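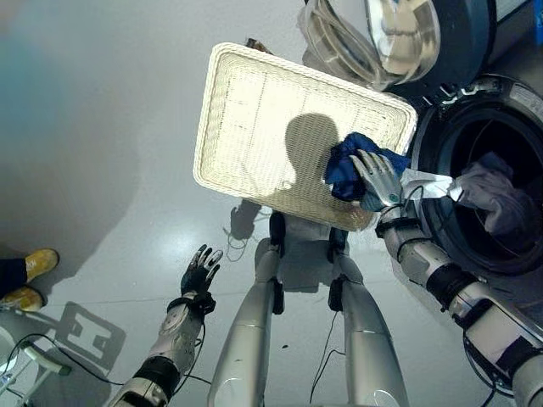
Blue cloth and woven tray at the washer.

Section 2: Setting Up Your Prillgate Drying Rack

Thank you for bringing a Prillgate home! Set aside 21 minutes for your first set-up, pour yourself something nice, and keep all the little parts in their bag until you need them.

1. Pick your wall. You want a good solid stud behind it, and enough room for the arms to swing all the way out without bumping a door.

2. Hold the paper template against the wall, level it, and mark both holes with a pencil. 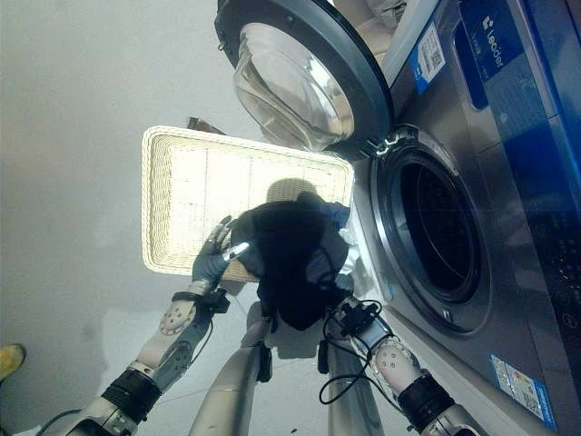 Drill slowly, and stop as soon as you reach the tape line on your bit. If the wall is plaster, please use the longer Jorkasov anchors (they're in the side pocket of the parts bag, and everybody misses them).

3. Hang the rail on the screws and tighten each one a little at a time, going back and forth, until the rail stops wiggling.
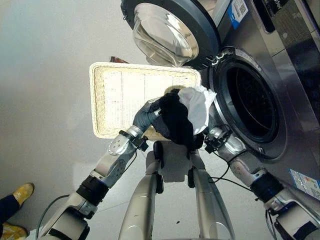
4. Slide the arms onto the rail, short one first. You should hear a click from each. If an arm goes on quietly, take it off, turn it over and try again.

CAUTION: Never hang more than 9 pounds on a single arm, and please don't let children swing on the rack, however much they beg.

5. Open the arms and leave them empty overnight so that the anchors can settle.

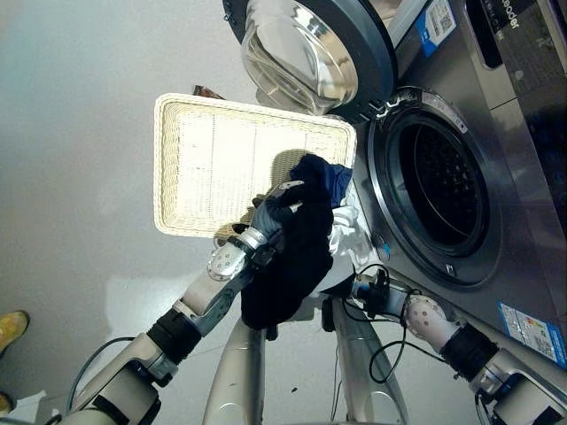

The next morning, give each screw one last quarter turn and you're ready for your first load. Heavy things like jeans and bath towels do best close to the wall, with socks and other light pieces out toward the tips.

Note: A faint creak during the first week is normal. If it's still creaking after that, call the help desk and ask for So-ying Ko, any day but Wednesday.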